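Section 5. Sorting your spare parts

Your Skakero sewing light is built to be opened up and fixed at home, and we love that! A few minutes of sorting now makes every later repair quicker.

1. Switch the light off and unplug it.
2. Open the Rallis spares pack over a tray with a raised rim. The screws are tiny and they do roll!
3. Put the short leads in one bin and leave a second bin free for used parts.
4. Write the part number on each bin (224 for leads, 400 for lamp clips).
5. Close the pack and store it somewhere dry.

Note: The lamp lasts about 4000 hours, so you may not need the clips for years.

Caution: Never pull a lead by its wire. Hold the connector and ease it out straight.

Comments

stitchbarn: Did this with two baking trays and it worked great. Where do the felt pads go?

Varkero help desk: Love the baking trays! Felt pads can go in with the clips.

oldhemmer: Step 4 saved me, my 224 leads look just like the ones from my old Stelatau.

Varkero spares and repairs | Contact us | © Varkero | Back to top
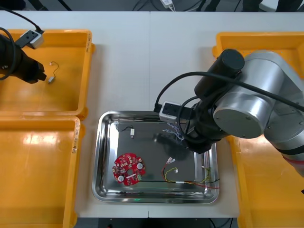
Fig. 5: Short lead in the upper bin, lower bin free.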